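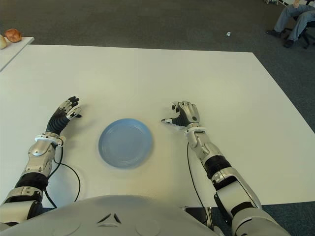
*Both hands at rest, one on each side of the blue plate, seen from the head camera.*

I've spent most of this spring on one narrow question: how much does the starting pose of the hands matter when you train a policy from demonstrations?

Our old habit was to start every demonstration from the same pose. The operator brought the hands to the table, waited for the tone, and went for the plate. It made for tidy data. It also gave us a policy that did fine from that pose and poorly from anywhere else. Move the left hand over by a few inches and it would often reach past the rim and close on air.

Shafiq Weerakoon suggested we shift the hands before each recording and leave everything else alone. Same task, same operator, same training settings. We collected 58 demonstrations this way and trained on them from scratch, then did it again with 58 from the old set so the comparison would be fair.

For testing we picked start poses that weren't in either set and gave each policy 20 tries. The old one lifted the plate five times. The new one managed it on most tries, and the misses were nearly all the same kind: the thumb came in too high and slid over the rim. The rim on this plate is low, so there isn't much to catch.

There was a cost. From the original pose, the new policy is slower. It pauses before it commits to a reach, roughly a second by my reading of the logs. I don't know yet if that goes away with more data or if we need to change how far ahead it predicts.

I also haven't tried moving the plate and the hands at the same time. The Pathirana code we use for logging stores the hand pose but not the plate position, so I have to fix that first. After that I'll rerun both sets with a deeper dish and see if the thumb problem stays.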